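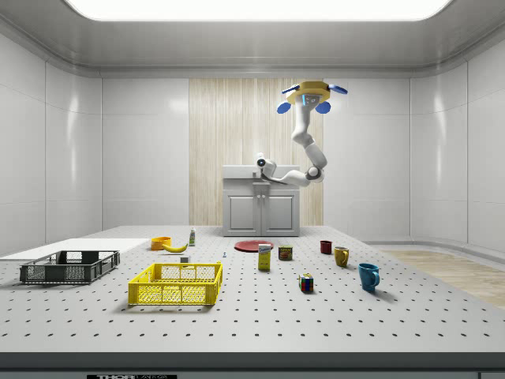

Friday was the open day at Haviren, out past Gurndale, and I drove more than 2,000 potholes to get there (worth it!). They run all their robot practice in a simulator first, so most of the day was us crowding round a big monitor with cups of tea.

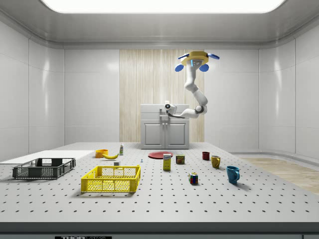 I went in wanting to see the arm up close and came out mostly wanting to drive it. Damian Hämmerli, who was running the demo, took questions for ages. I asked whether it could do my dishes, and fair enough, there was a sink right behind all those mugs and the red plate, with the gripper hanging beside the tap.

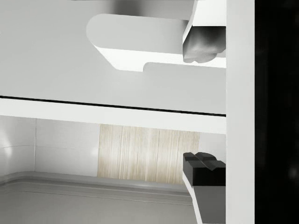
The gripper's two fingers, up close in the simulator

Damian reckons the fingertips are the fiddly bit, and his crew at Nuttall had been through seven versions by March.

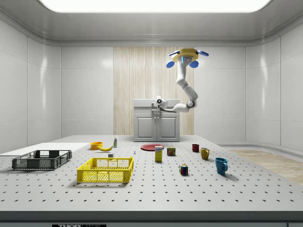
He was also pretty frank about how much they bin, and I liked him for it. Next one's at Vuvitz and I've already put my name down.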